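# The Arm Was the Cheap Part

*What a computer refurbisher learned about budgeting for its first robot*

There's a particular kind of optimism that comes over a small business when the first robot quote arrives and the number is lower than everybody feared. I've seen it in bakeries and in a place that makes canoe paddles, and this May I saw it again at Costigan, a refurbishing shop that takes in retired office workstations, strips them, tests what's worth testing and sends them back out into the world with a second life ahead of them (a line of work I find enormously cheering, I must say).

Costigan had three quotes pinned up beside the kettle. The one from Flekura was the favourite, mostly for the colour of the brochure, I was told, though the support terms were good too. Everyone had gone over the price of the arm itself with great care. The rest of the spreadsheet was a good deal thinner, and that's where the trouble usually lives.

The job they had in mind sounds simple enough when you say it quickly: open the case, lift out the memory, pull the card, move on to the next machine. But a workstation was never laid out with a robot's fingers in mind, and a bench hand who has done the work for years makes a hundred small adjustments without noticing a single one of them.
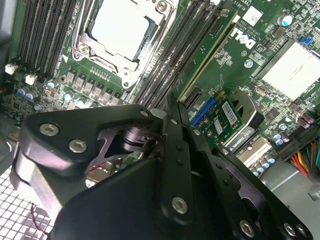 So the first line the shop had to add was for tooling. A general-purpose gripper will get you started, and it's a perfectly sensible way to find out what you don't know, but sooner or later somebody wants narrower fingertips or a softer pad, and then a spare set of each. Costigan put aside 46 hours of bench time purely for trying things out, and I'd call that the best money in the whole plan. They wanted to budget for it honestly, as labour, so that it wouldn't be stolen from the evenings of whoever happened to be keen.

Next came fixtures. If every case lands on the table at a slightly different angle, the software has to make up the difference, and software time is dear. A decent set of clamps and locating blocks from Lomuseck came in at $1,401, which caused some grumbling until it was set against another week of programming. The grumbling stopped pretty quickly after that!

Then there are the dull lines, and I do have a soft spot for the dull lines. Guarding. An electrician. Training for two people instead of one, so that the whole business doesn't grind to a halt over somebody's holiday at the lake. Freight, which always seems to be quoted to the curb and never to the bench. A service contract, read all the way to the last page, with a pot of tea at your elbow.

Costigan's planners are now working on the assumption that the robot will handle 70 per cent of the models that come through the door, with the odd ones still going to people. They've asked Vasach, the integrator, to price a second stage separately, and they won't sign for it until the first has run through a full quarter. The arm is on order, the new bench has been levelled, and the kettle has been moved to the other side of the shop, out of reach.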